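Can a player turn out for two clubs in the same district league season?

Asked 2019-06-29

I bowl for Sodby in the B division and have played three games for them so far. My office has now entered a team in the same league, one division up, and they want me for the knockout in August. Sodby went out in the first round and I didn't play in that match. The league handbook has a section on registration but it only talks about players coming in from another district. Do I need a release from Sodby, or can I just sign the office team's form? I don't want either side to lose points over this.

2 answers

Get a release first. In most district leagues you are tied to the club that registered you until the season ends or they sign you off in writing. League games and the knockout usually count as one registration, so missing the cup match doesn't help you. Ask the Sodby secretary for the letter and send a copy to the league with the new form. Ours took 9 days to come back, so don't leave it until the week of the game.
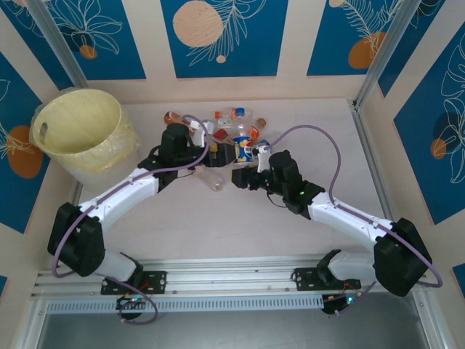 Ashwin Chettiar wrote that it depends on the league. In his, office teams are on a separate list and a player can be on both, as long as the two sides never meet in the same competition. He played for Dromimberg and for his company that way for 2 seasons. Rule 41 in their book covers it - yours will have a different number, look under "institutional teams". If there is nothing there, email the league and keep the reply.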